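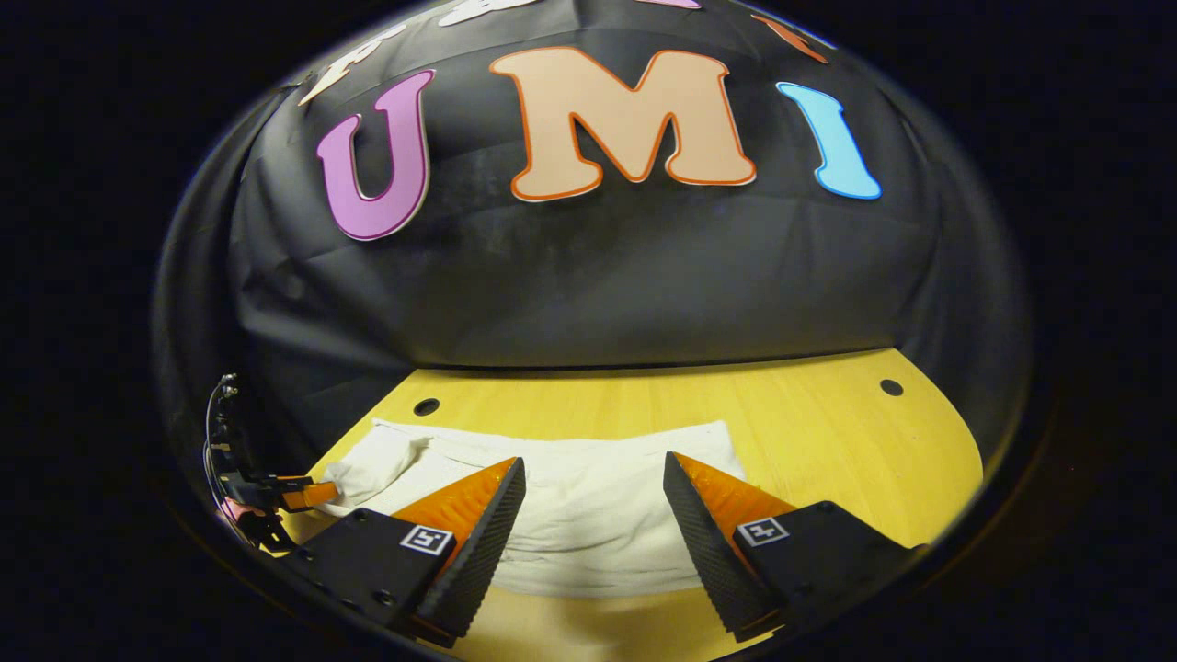

Figure 4. Wrist view at the cloth station, with both fingers of the hand-held gripper above a white cloth and a second gripper at the far left.

3.2 Setup and Upkeep of the Gripper Station

The cloth station at Listidberg uses a pair of grippers over one wooden tabletop. Each finger of the hand-held unit carries an orange soft pad on its inner side and a square marker on its outer face (Figure 4). The markers are used to compute the opening width, so they must stay clean and flat. A finger was taken out of service when its marker could not be read in 30 consecutive frames.

Pads were replaced after every 1,000 grasps. The operator removed the base screws, fitted the new pad, and closed the fingers fully to reset the zero point. The lens was then wiped and the width check repeated at 34 positions. Early in the study, D. Radulović found that pads from the second Kuradard batch sat slightly proud of the finger, which shifted the zero point. These pads were trimmed before use, and the February recordings were repeated.

Cables on the second gripper were inspected at the start of each session. Faults were entered in the station log kept by W. Vandenberghe.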